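Zutwood failure set

README and data card, second revision
Maintained by Sigrun Brekke and Mariann Fodor

What is in here

124 simulated episodes of one robot arm trying to put a can into the yellow bin on a cluttered table. All of them were run with the Davudent policy, all of them in the Lemley room, and all of them were scored by Avram, the automatic checker that came with the benchmark when we picked it up.

If you came for a clean training set, go elsewhere. Zutwood was put together after we stopped believing the success rate in our own report. The first revision of this card said the policy finished the task in 63 of 124 episodes. That number is still what Avram prints. We no longer stand behind it, and we would ask you not to quote it without the section on scoring faults below.

The release has the rendered views, joint positions, gripper commands, object poses, the instruction text, Avram's verdict, and our own verdict from watching every episode to the end. The two verdicts sit in separate columns. Please don't merge them.

The room and the task

Lemley is a single room with white walls, a big ceiling light and a perforated table. The layout carries a lot of clutter for one instruction: two bins, two plates, two mugs, a banana, a bowl, a puzzle cube and the can. We kept all of it. The benchmark's notes say the clutter is there to test whether the policy reads the instruction, and we think that claim deserves some doubt, as the can is by far the easiest thing on the table to tell apart from everything else. A policy that ignored language completely and just went for the can would do well.

The instruction is the same in every episode: "put the can in the yellow basket." There are no paraphrases. Earlier drafts of this card called the task language-conditioned. We took that out.
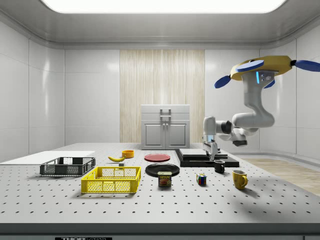

Start poses of the arm vary by a small random offset. Object positions are drawn from a narrow range, much narrower than we assumed when we began, and you should check the spread for yourself before you talk about generalization. The script spread.py in the tools folder prints it per object. The mugs barely move at all between episodes, and the plates move less than the can does. We asked for a wider range to be the default and were told it would break comparison with earlier results, which may be true, but those earlier results have the same problem.

There is no sensor noise. Lighting is fixed. Friction is whatever the simulator ships with, and we did not tune it or measure it against any real can.

What went wrong

Three separate faults, found in this order. They overlap in a few episodes, so don't add the counts together.

Fault A: the early verdict

Avram checks whether the can's center is inside a box drawn around the yellow bin. The box was drawn by hand by whoever wrote the scene, and it is taller than the bin. A can held in the gripper above the bin therefore counts as a can in the bin. The check fires once, the episode is marked as a success, and nothing afterward can change that.

In 7 of the episodes marked as successes, the can is outside the bin on the last step. In most of these it was dropped on the rim and rolled. In one it went back to the table still in the gripper, was set down more or less where it came from, and the log says "success" the whole way.

Mariann found this by reading the pose file, after two of us had watched the same rollouts and passed them. We had the verdict printed in the corner of the viewer. People see a green word and stop looking. The viewer now hides the verdict until you have entered your own, and we suggest you leave it that way.

Fault B: the arm keeps going

An episode does not end when the task is done. It ends when the step budget runs out. Davudent was trained on demonstrations that stop shortly after the release, so it has very little to go on for the rest of the time, and what it does with that time is odd. Sometimes it hovers. Sometimes it goes back to where the can was and closes on air. In a number of episodes it travels across the table toward whatever is left over there and lowers the gripper.

None of this counts against it in the score. A policy that places the can and then spends the remaining steps pressing down on the clutter scores exactly as well as one that places the can and holds still. On a real table with a real arm we would call the first one a safety problem, and in simulation it was filed for months under "post-task motion" and left alone. The benchmark's authors may have good reasons. We could not find them written down.

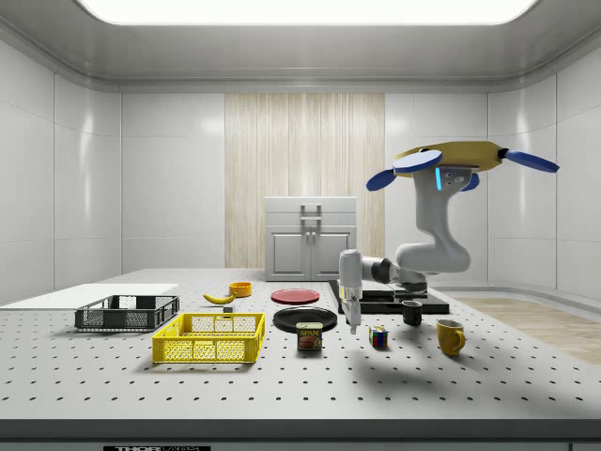
Image credit: simulator render, Zutwood failure set / Mariann Fodor

We added a column called idle_path, which is the distance the gripper travels between our own marked release and the last step. For episodes with no release it is left blank. Don't fill it with zero. Someone did that in February and produced a plot in which the failed episodes looked like the best behaved ones.

Idle path is a crude measure. It can't tell a slow drift above the table from a lunge, and a gripper pressing hard into the tabletop has a very short idle path indeed. If you care about contact, use the contact file, with the warning in the next section.

Fault C: the stop that did nothing

Lemley has a protective stop. The setup file has a switch for it, the switch was on, and the log has a line each time the force at the wrist passes the limit. We took all this to mean the arm stopped.

It did not. The stop writes the line and sets a flag, and nothing in the control loop reads the flag. In 2 episodes the limit is passed while the gripper is against the table, the line is written, and the arm goes on pushing until the policy happens to command something else. The simulator lets it. Nothing bends, nothing breaks, the object poses look fine, and one of the two is even marked as a success.

We want to be plain about what this does and does not show. It does not show that Davudent would damage a real arm, as a real controller has its own limits below anything we log. It does show that every sentence anyone has written about this policy running "with protective stop enabled" is empty, including one of ours. Sigrun wrote that sentence and has asked for it to be kept in the change log with her initials on it.

We have a patch that makes the loop read the flag. It is in the patches folder and is off by default, so that the episodes here can be replayed as they were recorded. If you run new episodes, turn it on, then test it by driving the gripper into the table on purpose. Don't trust the log line. We did.

How the second verdict was made

Each episode was watched by both maintainers separately, from start to finish, at normal speed. We wrote down whether the can was in the yellow bin on the last step, the step of release if there was one, and any contact with something other than the can or the bin. Where we disagreed we opened the pose file together. Most disagreements were over the step of release, and a few were over contact, where the view hides the fingertips behind the wrist.

Two people who work at the same desk and built the set are poor judges of it. We would welcome a third pass by somebody who has no stake in the result. The blank form is included, and the viewer will write your answers to a new file without touching ours.

We did not try to judge why an episode failed. The first revision had a "cause" column with tidy labels such as bad grasp and wrong target. On a second reading we could not reproduce our own labels, so the column is gone. If you see a paper citing causes from Zutwood, it is using the old release.

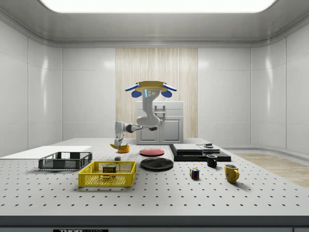
Fig. 3. SPAM can in the yellow crate, gripper above the banana and bowl. Simulated.

Reading the renders

A single still tells you where things are at one step and very little else. Please don't pick a frame, put it next to the word "success" or "failure," and call it evidence. The stills in this card are here to show the room and the arm, and carry no verdict. For anything you intend to argue, open the episode and go to the last step, then go back to the release and look at what the arm does in between.

The views have no depth cue worth the name apart from shadows. A gripper that seems to be touching something may be well above it. Check the pose file before you write "contact."

Uses we think are fair

Testing a success checker against human verdicts. Testing an end-of-task detector. Teaching students to distrust a number printed by a script, which is how the set has mostly been used here so far.

Uses we would argue with

Ranking policies. There is one policy, one instruction and one room. Training a safety monitor is no better an idea, as the force readings come from a simulator with default contact settings and the limit itself was copied from a setup file with no comment beside it. We asked where the value came from and got two different answers.

Known gaps

The contact file drops very short contacts. We don't know how many.

Gripper width is logged as commanded, and the measured width was never saved. A slipped can and a held can look the same in that column.

The flat white board at the left of the table has no pose entry. It seems to be treated as part of the scene, and whether it can be moved by the arm is something we haven't tested.

Avram has since been updated. The new version shrinks the box around the bin and still fires only once, so Fault A is smaller and still there. We have not rescored the set with it and don't plan to until the check looks at the last step.

Files

episodes: one folder per episode, with renders, poses, commands and log
verdicts_avram.csv: the checker's output, unchanged
verdicts_human.csv: ours, including release step and idle_path
contacts.csv: see Known gaps
tools: viewer, spread.py, blank review form
patches: the stop patch, off by default
CHANGES: read it before comparing anything with the first revision

Corrections go to the issue tracker. Include the episode folder name and the step number, and say which verdict file you were reading. Reports that say only "episode looks wrong" get closed, as most of them do look wrong.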